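The Kistham Pen Bin, Teal

Desk storage for pens, markers and everything else that rolls

Hi, Vernon Robichaud again. I look after the desk supplies pages, and this is the one I get the most messages about, so I've finally given it a proper write-up.
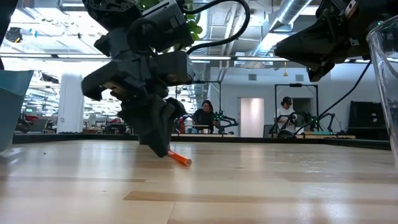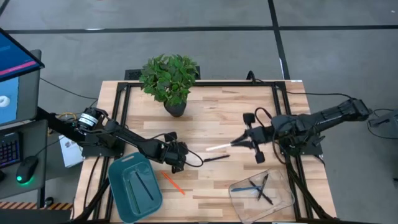

Orange pen on the tabletop in both, teal bin off to the left.

Sevberg Supply / Desk and Small Storage Department

OK, so it's a plastic basket. I know! But I've had one next to me for two years and I've gotten weirdly fond of it. It has rounded corners, so you don't jab your wrist when you reach in without looking, and there are rectangular cutouts in the rim that work as handles. I carry mine from the front counter to the back bench most mornings with two fingers and a coffee in the other hand.

The inside has a texture to it. I didn't think much of that when the first carton came in, but it does slow pens down when you drop them in. In the second photo there's a dark one lying on a slant across the bottom, and a full-length pen fits that way with no trouble. If you want yours standing up, get a cup (we have the Yu cup for that, it's on its own page and it's heavier than it looks). I like mine lying down so I can see the colors.

What I keep in it: pens, the orange marker I use for price changes, a tape measure, binder clips, and whatever I took out of my pockets at lunch. Vernon's rule is that if it goes missing more than once a month, it lives in the bin.

Can it go with the clear one?

Yes, and plenty of people order the two together. The clear container in the photos is see-through plastic with sloped sides, and I'd use it for stuff you want to spot from across the room. Teal for the things you grab all day, clear for refills and spares. That's how I do it, anyway. My sister does the reverse and gets along fine.

About the table

I get asked about the table nearly as often as the bin. It's light wood with that striped butcher-block pattern, and we don't sell it, sorry. We do carry the Plarero desk mat if you have a pale top like that one and you're worried about ink. Put the mat down before you start with permanent markers. I have a very nice orange line on my own bench that's going to outlive me.

Cleaning

Warm water and dish soap. Ink comes off the smooth rim easily, but the textured part needs an old toothbrush and some patience. Please don't put it in the dishwasher. I did, on the hot cycle, and that bin now rocks when you set it down (it holds my rubber bands, so it's not a total loss).

Ordering

Sold one at a time or by the carton. A carton is 28 bins, all teal. We brought in 3,000 of them in March and I was told I'd lost my mind, but we're down to the last 145 in the warehouse, so the next batch is already on order. Same color. I asked about a gray and I'm still waiting to hear.

Schools and offices can pay by invoice. Pick "department account" at checkout and put your purchase order number in the notes box, please, not in the address line, or it ends up printed on the label.

Orders in before 2 p.m. go out the same afternoon. Single bins ship in a plain box with paper around them. Cartons come nested, and they can stick together a little, so twist them apart before you pull.

Returns are fine if the bin hasn't been written on. If yours shows up cracked, send me a photo of the crack and the box it came in and I'll get another one out to you. You don't need to mail the broken one back.

See also: Yu pen cup, Plarero desk mat, Kistham drawer tray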